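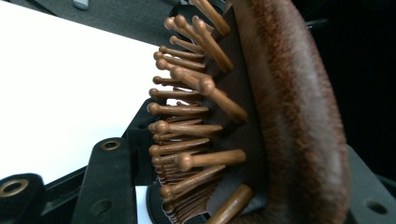
Lurketier Street History Project: where we've got to by March

Hello again to everyone at the Szewczyk Fund, and thank you for being so patient over the winter! I promised you a proper update once the recordings were under way, so here goes. It's a bit long, sorry, but there's a lot to tell.

As you'll remember, the idea was to find out what happened to the families of Lurketier Street after the Venditz rope works shut, using people's own memories alongside the rent books and the chapel registers. The street itself went under the ring road, so it only lives on in paper and in talk.

The recordings

We've now done 40 interviews, which was the number I put in the bid (I did wonder at the time if I was being daft). The oldest person we've spoken to started at the works at fourteen and can still do the knots. She did them on a tea towel while we talked, so there's a lovely long silence in the middle of that one and then a lot of laughing.

Typing them up is slower than I'd hoped. An hour of talk takes me most of a day, more if there are two sisters on the tape disagreeing about who lived at the corner shop. I've moved some of the travel money across to pay for typing, as we agreed on the phone.

The rent books

These have been the real treat. The Niser record office let us photograph the lot, and we've entered 487 households so far, with names, weekly rent and the date each family left. You can watch the street empty out, page by page. A good many people went only as far as the new estate up the hill, and I'd always been told they were scattered all over the county, so that's one story I shall have to stop telling.

There's a gap of 3 years where the books are missing. The record office thinks they were damp and got thrown out when the works offices were cleared. I'm trying to fill it from the chapel registers and the school admission lists, but the chapel clerk had dreadful handwriting and I keep having to go back with a magnifying glass. 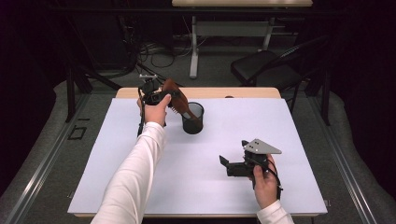

Hairbrush and black mesh pot

The exhibition

We had the library foyer for the autumn half-term week and more than 900 people came through, going by the clicker on the door. Far and away the most popular thing was the big street map where you could write your family's name on the right house. Two lots of cousins found each other that way! We had to print a second map by Friday because the first was full.

The school sessions went down well too, though I'd pitched the first one too old and the little ones got fidgety during the bit about wages. I've rewritten it with more rope.

Money

We're a touch under on printing and a touch over on typing. The room hire came in exactly as quoted. The full sheet is attached, with receipts in the same order as the lines.

What's next

Finishing the typing comes first. After that I want to get the recordings on to the Niser library website, with a short page for each house that we've got enough about. Six people have yet to send back their consent forms, so theirs will wait until I've been round with a pen.

I'd also like to ask if we could push the booklet back to the summer. The missing years are bothering me and I'd sooner print it with them in. Could you let me know if that's all right with the Fund? If you'd like to come and hear some of the recordings before then, I'm at the library most mornings from ten and the kettle's always on.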